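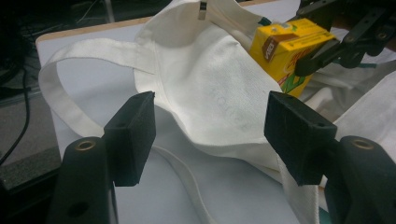
Canvas tote bag

A canvas tote bag is an open-topped bag made of cotton canvas, with two strap handles long enough to go over the shoulder or short enough to hang from the hand. It is used for shopping, books, packed lunches and (in my house, anyway) for storing other tote bags. I've been writing these household entries for a while now and this is the one people kept asking me for, so I've let it run on a bit.

Name

"Tote" as a verb means to carry, and it was in use in American English long before anyone put the word on a bag. In Britain you'll hear tote, shopper, cotton bag, bag for life (strictly a supermarket thing, and often plastic) and just "a cloth bag". My friend Araba Lamptey calls all of them "the Clorberg", after a garden centre that used to hand them out at the till, and I've caught myself doing it too.

Cloth

Canvas is a plain weave, one thread over and one under, packed closely so that it wears well. Many thin giveaway bags are calico or a light sheeting, which people call canvas all the same. You can tell by feel: proper canvas has some body to it and holds a crease, and a calico bag goes limp like a tea towel. Weight is given in ounces per square yard or grams per square metre. A light shopper might be 4 ounces, and I wouldn't trust one of those with tins!

Undyed cotton is a creamy off-white, often with little dark flecks in it from bits of the cotton plant. A whiter bag has usually been bleached, and bleached cloth takes a printed colour more cleanly. I prefer the unbleached sort myself, mainly for how kindly it treats tea stains.

Construction

The simplest tote is one long piece of cloth folded at the bottom and sewn up both sides, then hemmed round the top. A slightly better one has a gusset, a strip let in at the sides or base so that the bag has some depth and a box can sit flat in it. You can fake a gusset by sewing across the two bottom corners on the inside, and that's how Philomena Fiadzo taught me to do it, on her old Rácz sewing machine that walked itself along the table if you didn't lean on it.

Linings are less common on cheap bags. They hide the raw edges and make a bag nicer to put your hand in, though crumbs do get down behind them if the stitching comes away. The top hem may carry a press stud, a small clip, a loop for hanging or nothing at all.

Handles

Handles are made either from folded strips of the same canvas or from cotton webbing, a flat woven tape bought by the roll. Webbing is quicker to sew and lies flatter on the shoulder. Folded canvas looks smarter to my eye but gets bulky at the joins, and I have broken more needles on handle ends than anywhere else.

The usual way of fixing a handle is a sewn square with a cross through it (a box stitch). Look there first if you're buying second-hand. A single row of stitching along the hem will hold a paperback and a cardigan perfectly well, and then one day you'll put potatoes in it.

Length is a matter of taste and coat. A short handle keeps the bag off your hip but won't go over a winter sleeve, and a long one nearly drags on the pavement if you carry it by hand. Sanne Hoekstra, who's a good deal taller than me, buys the long-handled kind and I tie a knot in mine.

Printing

Most printed totes are screen printed, with ink pushed through a mesh on to the front panel. Others are done by heat transfer, which gives a sort of skin on top of the cloth that can crack where the bag folds. Screen prints generally go the other way and fade, so a bag that has been through plenty of washes may end up with only a ghost of its lettering. I have one from a place called Nundolent that I could not tell you a thing about. A shop? A band? The bag has outlived my memory of it.

Packing

There's a knack to loading a soft bag, as it won't stand up for you. I lay mine open on the table and put the flat, stiff things in first against the side that will face my body, then the heavy things at the bottom and the soft ones on top. Drinks cartons go in upright and snug against something. Small juice boxes are the trickiest, being light enough to tip over and just the right size to get squashed under a loaf, so I put them in near the end where I can see them. The straws come off in transit. I've never found a way round that.

Tuck the handles outside before you start, or you'll be fishing for them under the shopping.

Washing

Turn the bag inside out, shake the corners and wash it cool. Unwashed cotton canvas shrinks, sometimes unevenly, and the webbing may shrink at a different rate from the body, so that the handles pucker at the ends. Bohdana Semeniuk washes her cloth before cutting and gets round the whole business. Dry it hanging by the bottom hem, pull it straight while it's damp, and iron it from the inside if it has a print. For fruit juice, cold water straight away and a bit of washing-up liquid.

Folding

Lay it flat, fold the handles down over the body, then fold into thirds lengthways and roll from the bottom. Attila Gál does his in a triangle and tucks the end in. Mine live in a heap on the back of the kitchen door.

See also: Calico; Drawstring bag; String bag; Webbing

Last revised 10/28/19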